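# Wanted: someone to look after our sorting cell (part-time, could grow)

Posted September 16, 2021

I run the pick-and-place cell at Dovadico, and I need a second pair of hands. Also a second pair of eyes, a second person who knows where the hex keys live, and somebody to argue with about gripper fingers. If you like keeping one machine happy more than you like building ten new ones, please keep reading!

We have one arm, one two-finger gripper, one table, and a simulated copy of all three. The job we're teaching it sounds easy when I tell my family about it: pick up everyday round-ish and long-ish things and put them where they belong. Balls go in tubes, fruit goes in bins, and so on. Everything gets tried in simulation first, then on the real cell down the hall at our Gallegos Street shop. Your job would be to keep the two of them in agreement, and to fix whichever one is wrong.

Most weeks look like this. You come in and run the warm-up routine, which is 50 open-and-close cycles on the gripper with nothing in it. You read the log. If the closing force has drifted, you pull the fingers, clean the pins and linkages, check the fingertip pads for wear, put it all back together and run it again. Then you redo the tool offset, because taking the fingers off always moves it a hair – and yes, I have skipped that step, and yes, I spent an afternoon paying for it.

After that it's setup work. You'll lay out the table in the simulator, start a batch and watch the first few tries closely before you walk away. I'm fussy about layouts. I like a mix of things that roll, things that don't, and something tall and see-through that the arm has to work around.
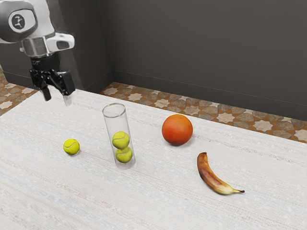
A tennis ball is a forgiving thing to grab, and a banana isn't, so the grip settings get their own file for each object. You'd own those files. Right now they're a mess of my late-night notes, with names like "try_this_one_2," and I would love for a tidier person to take them over. Clear containers are the other headache. In simulation the arm knows where the rim is. On the real cell the depth sensor sees straight through the wall half the time, so we've been testing matte tape along the rim and a slower approach from above. If you have a better idea, bring it to the interview – I mean it.

**What I need from you**

- You've maintained some kind of machine before. A robot arm is great, but a packaging line, a CNC mill or a big 3D printer counts too.
- You can read a Python script and change a number in it without breaking the rest.
- You write things down. Our maintenance log is on paper, in a binder, and it stays that way.
- You're okay lifting the gripper-and-wrist assembly off the arm and getting it back on straight.
- You lock out the power before you reach in, every time, even for a two-second fix. I'm not flexible about this one.

**Nice to have**

- Some time spent in any physics simulator. We use a package called Pritance, which you've probably never touched, so don't worry if it's new to you.
- Experience with cable dressing. Our wrist cable snags on joint five and I'm tired of zip ties.
- Soldering. The spare force board from Barkex needs a new connector and it's been sitting in my drawer since February.

**Hours and pay**

It's 3 days a week to start, and you can pick which ones as long as we overlap on at least one of them. Pay is $48 an hour while you're learning the cell and $57 once you can do the full gripper rebuild and recalibration on your own. Most people with a mechanical background should get there pretty quickly. There's parking out back, the coffee is decent, and the shop is heated (the hallway isn't, so bring a sweater).

**How to apply**

Send me a page or so about a machine you've kept running. I'd much prefer a story over a polished résumé – what went wrong, what you checked first, what you checked second, and what you'd do differently now. Photos of the repair are welcome, greasy ones included. Put "sorting cell" in the subject line and send it to the jobs inbox at Dovadico.

If your page sounds like a fit, I'll invite you over for a couple of paid hours. We'll take the gripper apart together, put it back on, redo the offset and run a short batch. You'll get to see if you like the work, and if you can stand my taste in radio stations. I read everything that comes in and I'll write back either way.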